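Prekville bench notes, May
Handheld grippers, pair two: pad swap and linkage service

Righto, finally got stuck into the second pair this morning. Karthikeyan had been grumbling that the left one felt mushy on the close, and he was dead right — the linkage pins had picked up fluff (wool, mostly, going by the colour) and one finger was lagging behind the other. Pulled the pins, wiped them down with a dry rag, put them back with the tiniest smear of the Doležal grease. Do not use the spray stuff! It creeps onto the pads and then you can't hold a lipstick for love nor money.

Old blue pads came off in one piece for once. The ribs were worn flat at the tips, same as last time. New set is from the Laltham batch, bag 3366, and they're a bit stiffer than what we had. Warmed them in my hands before stretching them over the fingers, which helped heaps. Anayeli reckons we should swap every 100 hours. I'd been stretching it a fair way past that, so fair cop, I'll put it on the whiteboard.

Frame bolts: 4 were loose on the right-hand unit. Nipped them up by hand and marked each with paint pen so we can see if they walk. Jaw travel still needs re-zeroing whenever the pads change — close it fully, hold for a slow count, then open. I forgot the first time and the width reading was rubbish, had to go back and do it over.

Ran 40 open-and-close cycles on each afterwards, no squeak, no lag. Then on to the mixed small goods box. Slippery tubes and a knotted rope are a decent test of fresh ribs, and the colour of the goods makes fluff easy to spot on black metal.
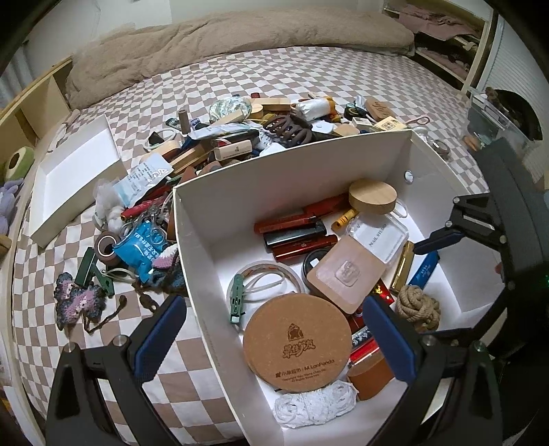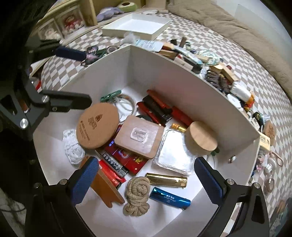 Both: new blue pads on, at the white box of small goods.

Still to do: order more pins from Rollivgate, ask Karthikeyan where the small circlip pliers went.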